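4.2 Démonstration publique à l'atelier de Serstead
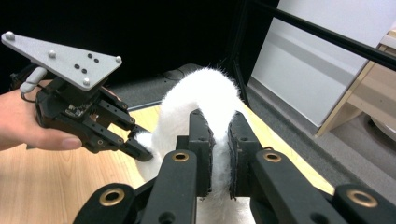

La journée portes ouvertes faisait partie du protocole dès l'origine. Les essais menés en juin avec les opérateurs du projet Stumotcombe portaient sur des gestes répétés par des personnes entraînées; il nous manquait des données produites par des mains qui découvraient l'outil. L'atelier a donc été ouvert au public le 9 novembre 2022, et les visiteurs majeurs qui le souhaitaient ont pu manipuler les pinces portatives après signature du formulaire de consentement.

Chaque volontaire disposait de 3 minutes de prise en main, sans consigne autre que le maintien des deux pinces au-dessus de la table. Venait ensuite la tâche proprement dite -- saisir un objet souple avec une pince et l'approcher de l'autre. Les objets à fourrure ont été retenus parce que leur contour est mal défini et que leur forme change dès qu'on les serre (figure 3). Nadège Besson assurait l'accueil et notait à la main les interruptions, que le journal automatique ne distingue pas d'une pause volontaire.

Au total, 55 visiteurs ont pris part à l'exercice et 1452 séquences ont été conservées après tri. Ont été écartées les séquences où l'objet sortait du champ pendant toute la durée de la saisie, ainsi que celles où un second visiteur était intervenu. Le jeu complet a été annoté selon la grille Fukora, déjà employée par Van Beek pour les textiles plats.

Deux observations concernent le déroulement de la visite. Les participants serraient en général plus fort que les opérateurs de juin, surtout au début, et relâchaient peu l'effort une fois l'objet tenu. Plusieurs ont par ailleurs demandé à recommencer avec l'autre main. Nous avons accepté ces reprises, mais elles sont codées à part et n'entrent pas dans les comparaisons de la section 5.

Figure 3. Saisie d'un objet long à fourrure blanche entre les deux mors d'une pince, les doigts d'une seconde pince tenue à la main venant à son voisinage. Table de travail en bois clair.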